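Home | Practice Supplies | Cushions and Benches | Timers | Group Orders | Contact

Print this page | E-mail this page

Lukton Meditation Bench

The Lukton is a folding kneeling bench for seated meditation, breath practice and silent prayer. It is supplied by Sarkar Practice Supplies to individual practitioners, retreat centres and teaching groups. The bench supports the body in a kneeling position and takes weight off the ankles and knees during longer sittings.

Practitioners who are new to daily sitting often find that physical discomfort ends a session well before the mind has settled. Teachers differ on how much discomfort should be tolerated, and Sarkar does not take a position on this. The bench has been designed for those whose teacher has advised a supported posture, and for those returning to practice after an absence.

Design and materials

The seat is solid beech with a gentle forward slope, which allows the pelvis to tip slightly and the lower back to keep its natural curve. The legs are joined to the seat with steel hinges and fold flat for carrying. All edges are rounded by hand and finished with a plant-based oil. No varnish is used, and the bench has no noticeable odour in a closed room.

A removable seat pad is included. The cover is cotton, filled with buckwheat hulls, and closes with a concealed zip so that the filling can be adjusted. The standard colour is natural. Maroon and charcoal covers may be ordered separately. 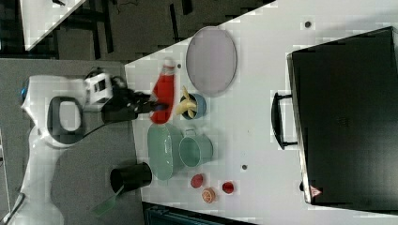 The bench is rated for users weighing up to 109 kilograms. Those above this weight are asked to consider the Rotetti bench, which has a fixed centre support and a wider seat. The Rotetti does not fold.

Using the bench

Kneel on a mat or folded blanket with the knees a comfortable distance apart. Place the bench over the calves, with the higher side of the seat to the rear, and lower the weight onto it slowly. The feet should rest freely between the legs of the bench. If there is pressure behind the knees, move the seat back a little.

New users are advised to begin with short sittings and to lengthen them gradually. The instruction sheet was prepared by Arif Patwary, who has led morning sittings for many years, and it sets out a simple programme for the first month. Persons with a knee, hip or circulatory condition should speak with their doctor before using any kneeling support.

Care

Wipe the wood with a dry cloth. Apply a thin coat of furniture oil once a year, or more often in dry climates. The pad cover may be washed in cold water after the hulls have been emptied into a dry container. The hulls must not be washed.

Orders for centres and groups

Centres ordering 30 or more benches may have their name or emblem branded on the underside of the seat at no additional charge. Group orders are packed in Comex stacking crates, which may be kept by the centre for storage. Group orders for the spring retreat season should be placed before the end of April.

Replacement pads, hulls and hinges are kept in stock. Please state the model name when ordering parts.

Each bench is guaranteed against faults in the wood and hinges for two years from the date of purchase. Ordinary wear to the pad cover is not included.

This website uses cookies to remember the contents of your order. By continuing to use the site you agree to their use.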